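Cuaderno de taller, célula Telton, marzo, entrada de la mañana

Retomo el cuaderno donde lo dejé, con el café todavía en la mano y la célula sin arrancar, que es como más me gusta escribir esto. Lo de hoy era volver a dejar bien puesto el robot Telton delante de la torre de lavado, después de haberle cambiado la correa de la muñeca y de haber apretado la base, que se había ido soltando poco a poco (creo que por las pasadas de velocidad alta que hicimos para Urier, aunque esto lo digo yo y no lo tengo demostrado).

Empecé por lo aburrido. Limpié la óptica de la cabeza con el paño gris, el que no deja pelusa, y revisé el conector del cable de la cámara, que tenía el clip flojo. Le puse uno nuevo de la caja de Nastport. Quedan 14, así que por ahora no hace falta pedir. Luego, referencia de ejes con el programa 206, el de siempre, y a la primera salió un fallo de seguimiento en el eje 5. Lo repetí a velocidad reducida y entró sin quejarse. Me inclino a pensar que la correa nueva venía un pelín tensa; le di un cuarto de vuelta al tensor y repetí la referencia 20 veces seguidas, con paciencia y con la radio puesta, y no volvió a salir.

Con eso resuelto pasé a la posición de observación. Brazo recogido del todo, puerta de arriba abierta, puerta de abajo cerrada, y a mirar qué ve la cabeza antes de enseñarle ningún punto.
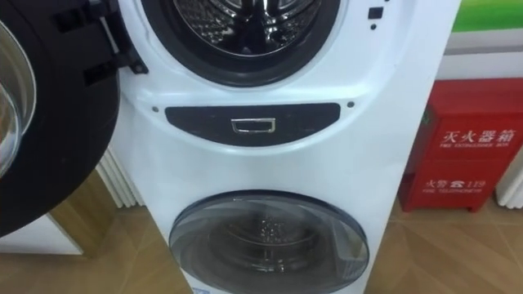 Vista desde la cabeza en posición de observación. Puerta superior abierta hacia la izquierda, inferior cerrada.

Me quedé un buen rato con esta vista porque de ella sale casi todo lo demás. La boca de arriba nos queda muy alta y se pierde el borde superior, de modo que el ajuste del círculo de la junta se hace con el arco de abajo y poco más. Funciona, pero me quedaría más tranquilo subiendo un poco la inclinación de la cabeza. El tambor de acero devuelve bastantes reflejos, así que he dejado fuera de la máscara todo el interior y me apoyo solo en la goma negra, que contrasta de maravilla con el blanco del frontal.

Para la orientación he cogido los dos tornillitos oscuros a los lados del panel curvo. Son pequeños, pero están simétricos y no se mueven con ninguna puerta, y eso para mí vale oro. El tirador cromado del centro lo probé también como referencia y lo descarté, brilla demasiado según le dé la luz.

Ojo con la puerta abierta: ocupa mucho sitio por la izquierda y el cristal abombado sobresale más de lo que uno se imagina mirando el modelo. He ensanchado la zona prohibida por ese lado y la he guardado en el planificador Ryu como zona 404. Quien cargue la zona antigua, por favor, que no lo haga en automático. Por la derecha, el cajetín rojo del extintor entra también como obstáculo fijo, y hay que dejar paso para poder abrirlo.

Pendiente para la tarde: corregir la inclinación de la cabeza, repetir la captura y volver a enseñar el punto de aproximación a la boca superior. La puerta de abajo la dejo para otro día, porque la tapa ahumada me da lecturas de profundidad muy raras y quiero mirarlo con calma. La llave del tensor está en el segundo cajón, envuelta en un trapo.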